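Grasp planner keeps picking the tray over the drawer handle

dorka_faith
Hi everyone, and thanks again for all the patience in October! I'm running Prulaler on the wrist camera and asking for the drawer handle, the white bar on the brass plate. Over 300 trials it chose the white tray on top of the cabinet 84 times. I've tried lowering the approach speed (no change, bless it) and I'm running out of ideas.

ofedoruk
Welcome back, Faith! My money is on segmentation. White bar, white tray, white curtain behind, so the mask probably bleeds. I'd crop to the drawer front before planning and leave everything else alone.

shirima_dev
I'd gently disagree with Oleksandra. A crop hides the trouble until the cabinet moves. Are you masking out your own fingers? They sit right over the left part of the drawer, and I'd want those pixels gone before anything else.

dorka_faith
Oh dear, no, self-mask is off! I'll switch it on tonight and rerun 700. Wrist view is attached in case either of you spots more. 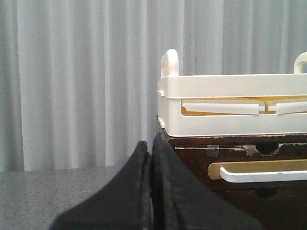

Wrist cam, gripper at the left side of the drawer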